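# Folding T-shirts flat on a bed

Most folding guides assume a table. I've never had one big enough that wasn't already in use for something else, so I fold on the bed, and this page covers how to get a tidy, even pile that way. It works for ordinary short-sleeved T-shirts in cotton or a cotton mix. Long sleeves need one extra step, given further down.

You don't need a folding board. If you want a guide while you learn, a large magazine will do.

## Before you start

Make the bed first. Pull the bottom sheet tight at the corners and take the duvet and pillows off completely. A loose sheet moves with the shirt, and you end up smoothing both.

Clothes should be fully dry. Check the seams under the arms and the hem, where cotton stays damp longest. A shirt folded slightly damp will smell by the end of the week.

Sort the load into piles before folding anything:

- T-shirts and vests
- long-sleeved tops
- anything that goes on a hanger
- things that need ironing

Turn everything the right way out at this point. It is quicker to do it all in one go than to stop at each shirt.

## The basic fold

1. Hold the shirt by the shoulders and shake it once, hard.
2. Lay it face down with the neck pointing away from you.
3. Smooth from the middle outwards with flat hands. Do the body first and the sleeves second.
4. Take the left side, at the shoulder and the hem, and fold it in to a line that runs down from halfway along the shoulder. Turn the sleeve back on itself so that it lies inside that edge.
5. Do the same on the right.
6. Bring the hem up to about a hand's width below the neck.
7. Fold in half again, then turn the shirt over.

The two long edges should be straight and parallel. If the bottom is wider than the top, the side folds were not taken in evenly, and it is worth opening it out and doing it again.

For long sleeves, do step 4 but lay the sleeve straight down the back of the shirt towards the hem. Fold the other side over it and carry on as before.

## Upright or stacked

For a deep drawer I stand the shirts on end. Fold into thirds from the hem at steps 6 and 7, which gives a shorter, thicker packet that will stay up on its own. For a shelf, keep to the halves. Stacks of more than ten or so tend to lean.

My sister-in-law, Antigoni Tsolakis, rolls hers. Rolling is fine for a suitcase but I find the rolls come undone in a drawer each time you take one out.

## When the shirt won't lie flat

The usual trouble is a shirt that has landed in a heap with one side doubled over. Don't try to smooth it from the top, as you only press the creases in. Find an edge, hold it down, and draw the rest away from it. 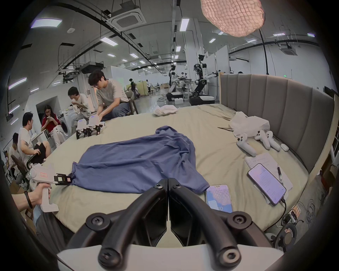 Side seams are the best place to begin, as they are the only long straight lines on a T-shirt. Take hold of one and keep it still while you open out the remainder with the other hand. On the blue shirt, the left edge is the one being held, and the fabric that needs opening out is the folded part towards the upper right. Lift that part clear of the sheet and lay it back down, as dragging it makes a fresh set of creases underneath. Then find both sleeves and pull them out level with each other before starting step 4.

Clear more space than you think you need. A shirt opened out sideways takes up a fair bit of bed, and phones, papers and pens find their way under the hem.

If the seams themselves are twisted, which happens with cheaper shirts after a few washes, ignore them once the shirt is open. Line up the shoulders and the hem instead and let the seam wander.

## Putting away

Put the clean shirts at the back of the drawer or the bottom of the stack, so that the same few aren't worn every week. My drawer holds 44 folded in halves and stood in 2 rows, and by then it is hard to close.

Anything that still looks creased can go back on the bed under a folded blanket for an hour. For cotton that is often enough to save getting the iron out.

Last changed July 2018 – long-sleeve step added.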